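Fences, hedges and letters: a boundary solicitor on what goes wrong

7 December 2019

She has spent most of her working life on arguments over strips of land that would not hold a wheelbarrow. She trained at a general high street practice in Estum, moved to Clegg, the property firm in Hitilley, and now does very little except boundaries and rights of way. She asked for her name to be left out, as some of her cases are still running and the towns are small.

We met at her office in March and spoke again by telephone last month. I began by asking what sort of person comes to see her.

"Ordinary people who are upset," she said. "They're usually embarrassed as well. They sit down and say, I know this is silly, it's only a fence. Then they talk for an hour."

Most of them bring the title plan, which they have downloaded and enlarged until the red line is as thick as a finger. She has to tell them that the line will not help much. In England and Wales the plan normally shows only the general boundary, and it is not drawn to settle where one garden stops and the next begins to the nearest inch.

"People are cross about that. They feel they've paid for a house and a bit of paper should say where it is. I understand it. But the older deeds are often worth more than the plan, if you've got them, and many people have thrown them out."

Her longest case concerned a side passage in Geva. The two owners disagreed about a strip 43 centimetres wide. One had put up a new fence while the other was abroad, and the first letter about it was sent before anyone had knocked on a door. By the time of the hearing the bundle ran to 148 pages, and a fair part of it was photographs of the same gatepost.

"My client was right, for what it's worth. He got his strip. He also got some of his costs, and people hear 'costs' and think it means everything. He paid the rest himself. I'd told him so at the start, in writing, and I told him again each time we took another step. He sold the house the year after."

Did he regret it? She thought about this for some time.

"He said he didn't. I think he'd have liked the money back."

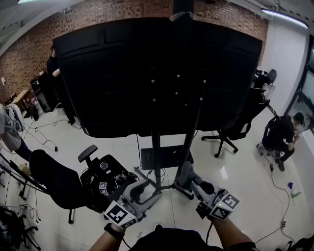
She does not tell people to give up. Some disputes need a decision, she said, particularly where a house cannot be sold until the question is closed, or where one side has built on land that plainly belongs to the other. What bothers her is the order in which things are done. A client will often have written several letters before taking any advice, and those letters end up in the file along with everything else.

"I had one that said, 'I accept the hedge is yours but'. It went on for another page. The only part the other side ever quoted was the first seven words."

Her advice on letters is to keep them short and leave out the history. Say what you think the position is, say what you would like to happen and give a date for a reply. Do not mention the dog, the extension or the party in 2 different summers. She gets clients to write the angry version first if they want to, and keep it at home.

I asked about the beliefs she hears most often. The left-hand rule came up at once. A great many people are sure that they own the fence on the left as you look from the street, and some have been told it by an estate agent. There is no such rule in law. The deeds may have a T mark on the plan, showing who was meant to look after a boundary, or they may say nothing at all.

The other one is that the good side of a fence has to face the neighbour. "It's good manners," she said. "I can't find you a law that says it. I've had somebody ring me up shouting about it, and I had to say there was nothing I could do about which way the posts went."

Trees take up more of her time than they used to. A neighbour may usually cut back branches to the boundary, but the cuttings still belong to the tree's owner, and a preservation order or a conservation area changes things completely. She suggests a call to the council before anyone gets out a saw. She also suggests asking next door, even where you have every right not to.

For a dispute which has already started, she often recommends a joint surveyor. Both sides choose one person, share the fee and agree beforehand what they will do with the answer. That last part is where it tends to fall over. In her experience people are happy to be bound by a surveyor right up until they have read the report. She now has the agreement signed before the site visit is booked.

If it works, the two owners can record the line in a boundary agreement, with a decent plan attached, and have it noted against both titles – something she thinks sellers in particular should ask about. The paperwork is not difficult. She has done one for a pair of brothers-in-law outside Estum that fitted on a single sheet.

Mediation she is more careful about. It has settled cases that she was certain would go to a hearing, but it has also been used by one side to put off a bad day. "You have to want to be finished," she said. "Some people would miss it."

Towards the end I asked whether she had ever had trouble with her own neighbours. She said the fence at the bottom of her garden came down in a gale and she did not know whose it was. She went round, and they split the cost.

"I did look at the deeds first," she said.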